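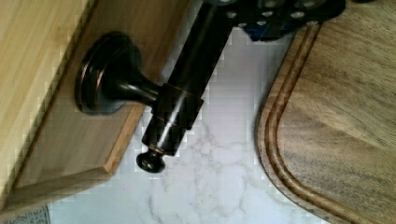 Photo: Padilla Home Forum picture library

Towel bar keeps working loose, what fixing should I use?

Posted in Bathrooms and plumbing, Feb 10, 2026

Hurnevier

We moved into a flat with a plasterboard bathroom wall and the previous people had left a towel bar up, one of the dark bronze sort with a round base at each end. It has been coming away from the wall since the first week. I've tightened the grub screw on the underside of each base and it holds for a few days, then the left end starts to droop again. Last night I took it off completely and found a metal bracket held on with two screws. On the right both screws go into something solid. On the left they were in plain brown plugs which just slid out, and the holes are now big enough to get my little finger in.

The wall is plasterboard on timber studs, painted and not tiled at that height. The gap behind it is deep enough that I can't feel the back with a bent bit of wire. The board looks like the ordinary thickness. The bar is 396 mm between the centres of the brackets, so I can't get both ends on a stud without buying a longer one, and my partner likes this one.

Two bath towels go on it, sometimes wet. We also have a child who is at the age of hanging off things.

What should I be using in the left hand end, and do I need to fill the holes first? I have a drill, a level and a filling knife, but no multi tool. I rent out nothing and rent from nobody, so I can make as much mess as I like.

Stumetti

Brown plugs are for brick and block. They have nothing to grip in plasterboard except the thickness of the board, so they were always going to fall out. It's a very common mistake and you'll find the same thing in half the houses on the estate where I live.

You have three choices and I'd take them in this order.

First, move the bar. If you slide the whole thing along, keep one end on a stud and put the other on fresh board, you can fill the old holes and forget them. It needs to go far enough that the new base covers good board and not the edge of the filler. I would want 50 mm at least between an old hole and a new one.

Second, keep it where it is and use spring toggles or metal hollow wall anchors. Your holes are already big, so a spring toggle might go straight in without more drilling. The wings open behind the board and spread the pull. Check the toggle's washer or the bracket covers the hole properly. If the hole is wider than the bracket, this won't do. One drawback with spring toggles is that if you ever take the screw right out, the wings drop down inside the wall and you need a new one.

Third, put timber behind. Cut a neat square out of the board, screw a piece of wood across between the studs, put the square back and fill and paint round it. It's an afternoon's work plus drying time. With a child swinging on it this is the one I'd trust, and you can do it with a pad saw, so don't worry about not having a multi tool.

Don't use filler and then screw into the filler. It'll feel firm for a day.

Before you drill or cut anything, go over the wall with a pipe and cable detector. Bathrooms often have pipes running where you don't expect them, and if there is a shaver socket or a switch anywhere near, keep well out of the line directly above, below and to either side of it.

When you put the bar back, fit both brackets first, check them with the level, then push the bases on and do up the grub screws by hand. People lean on the hex key and either round off the screw or mark the finish. Bronze finishes scratch easily and a touch-up pen never quite matches.

Volum

I had the same and just glued mine. Squeezed grab adhesive in the holes and round the back of the bracket, taped it up overnight. Been fine since May. Only one hand towel on it though.

Hurnevier

Thanks both. I ran a detector along it and there's a stud 21 mm to the left of where the left bracket sits now, so if I shift the bar that way I lose the stud on the right. Typical. I think I'll do the timber behind. Does it matter what sort of wood, and how thick?

Stumetti

Any sound softwood, or 18 mm ply if you've a piece lying about. Make it a good bit taller than the square you cut so the screws have somewhere to go above and below. Fix it to the studs at the ends if you can reach, and through the face of the board too. Let the filler dry fully before you sand it.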